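Storage basket

A storage basket is an open container used for keeping small things together in a home, shop or workshop. Plastic baskets became common because they are light and can be washed with ordinary soap. The walls are often slotted or perforated, so that air can pass through.

Colour is a simple way of sorting. Blue, yellow and white are usual, and baskets may stand side by side on a raised shelf – or directly on the work surface. 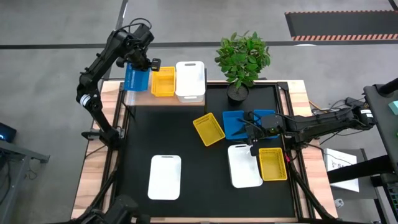 Sizes and stacking

The Risel pattern, sold in 6 sizes, has walls 125 mm high. Rectangular bins with rounded corners are normally stacked one inside another, and a stack of 8 is considered the limit for a household shelf. Handle slots at the ends make lifting easier.

See also: Crate; Drawer divider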